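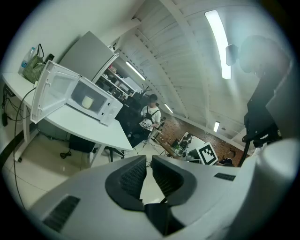
2 min read

About Odeck

Odeck is a language school on the second floor of the MacDonald building. Noémie Caron opened it with one evening French class, and she still teaches the beginners.

We now run courses in French, Spanish and Portuguese. Groups are small, and each course lasts four months. New ones start every October. You can join late if the teacher agrees.

The lending library has 1000 books and is open to all students. Course books are included in the fee.

We also teach staff at Wakex and Fandov in their own offices. To ask about classes at your workplace, call or stop by the front desk.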